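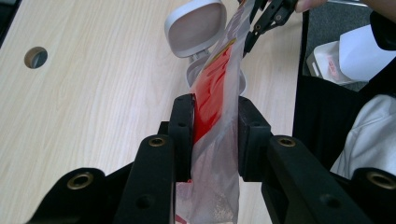

La pince Vemon de la cellule Viretti demande un contrôle régulier, parce que ses deux patins s'usent plus vite que le reste. Ce fichier explique comment nous la réglons et comment nous la remettons en état. Le sachet en plastique translucide est notre pièce de réglage préférée : il est froissé, il se plie facilement entre les patins, et sa bande rouge imprimée donne un bon repère pour vérifier la hauteur de la prise. Les quatre inserts filetés couleur laiton, sur les bras, sont les points à regarder en premier après un choc.

## Contenu du dépôt

- `reglage/` : les fichiers d'ouverture et de fermeture des doigts
- `patins/` : les plans des patins, version courante et version précédente
- `journal.csv` : une ligne par intervention, à remplir le jour même

## Contrôle du mercredi

1. Mettre la cellule en arrêt et attendre que le voyant soit éteint.
2. Nettoyer les patins avec un chiffon sec. Pas d'alcool, il durcit la surface.
3. Passer le doigt sur le bord des inserts. Si l'un d'eux dépasse, on démonte le bras.
4. Fermer la pince à vide et regarder si les patins sont bien parallèles.
5. Prendre un sachet, le tenir au-dessus du bac, puis le relâcher.

Le sachet ne doit pas glisser pendant que l'on tire doucement vers le haut. S'il glisse, augmenter l'effort d'un seul pas dans `reglage/fermeture.yaml` et recommencer à partir du point 4.

## Remplacement des patins

Nous changeons les patins après 400 cycles avec des sachets remplis, ou après 200 cycles si le contenu est granuleux. Il faut toujours changer les deux ensemble. Les vis sont petites et se perdent facilement dans la moquette ; je conseille de poser une boîte ouverte sur la table avant de commencer.

Serrer d'abord à la main, fermer la pince sur la cale Kukness, puis terminer à la clé. Ne pas forcer : un insert arraché demande un bras neuf, et le délai chez Carhuamaca est assez long.

## Problèmes connus

- Le script `verif_zero.py` s'arrête parfois avec l'erreur 29. Il suffit de relancer la commande.
- Avec un sachet très plissé, la valeur d'ouverture mesurée est trop grande. Il faut lisser le plastique avant la mesure.
- Les anciens patins (plan 1987) ont un perçage différent et ne sont pas compatibles.

Les corrections de texte sont bienvenues, le français n'est pas ma langue maternelle.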